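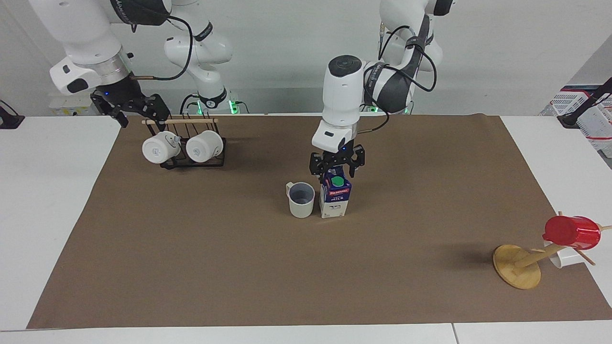

Beverley Mahuika wrote in to ask whether a mug rack is worth the counter space when a shelf does the same job for free, and whether the mugs come off it clean or with a ring of grit on the rim. Fair questions both. I have had the Mevel two-mug rack next to the coffee things since January, so I can answer them at some length.

The Mevel is a black metal stand with a light wooden dowel across the top. Mugs hang upside down. It stands on a flat black frame, and the whole thing is plain enough that you stop noticing it after a week. I bought mine from Mendover, who sell it already put together apart from the dowel. The dowel goes in by hand. Mine was tight on one side and needed a bit of sanding.

On the grit question: no, the rims stay clean. I used to keep mugs face down on a shelf, and the shelf was never as clean as I thought it was. On the rack the rim has air around it. A mug put away a little damp dries fully by the next morning, where on the shelf it would leave a circle of water and sometimes a smell.

On the space question, it depends what you keep there. If you own 17 mugs and want them all out, this is the wrong product. It's meant for the one or two you use every day. I hang two matte white ones and keep a gray one right side up on the counter for whoever is having milk. The rest live in the cupboard.

Weight matters more than I expected. Ordinary mugs are fine. I tried a heavy stoneware one from Seltent on one side with nothing on the other, and the rack stayed up but rocked when I bumped the counter. With a mug on each side it sits still. The instructions say to load it evenly, in very small print on the back of the box.

The metal has held up. There is one scratch near the bottom where I dragged it across the sink edge, and no rust in it so far. The wood is less impressive. It came with a light finish that has gone dull in the middle from wet hands. I rubbed in a little mineral oil and it looks better, though I expect to do that again. I would not put any part of it in the dishwasher.

Handles are the other thing to check. Wide handles knock into the next mug unless you turn one of them outward. I turn the left one and leave the right one alone. A mug with a very small handle is awkward to lift off with one hand — you end up holding the base, and if it's just been washed it can slip.

Pouring next to it is fine as long as you leave room for the carton. I set mine too close to the wall at first and kept hitting it with the milk on the way back to the fridge. Moving it a hand's width forward fixed that. A paper mat underneath catches drips and keeps the frame from marking the counter.

I also looked at the taller Mevel, model 1207, which holds six. It costs a good deal more and blocked the outlet in my kitchen, so it went back. Mendover took it without trouble, but I paid the return shipping.

For two everyday mugs I'd buy the small one again. If the dowel is loose when it arrives, ask for a replacement before you start using it.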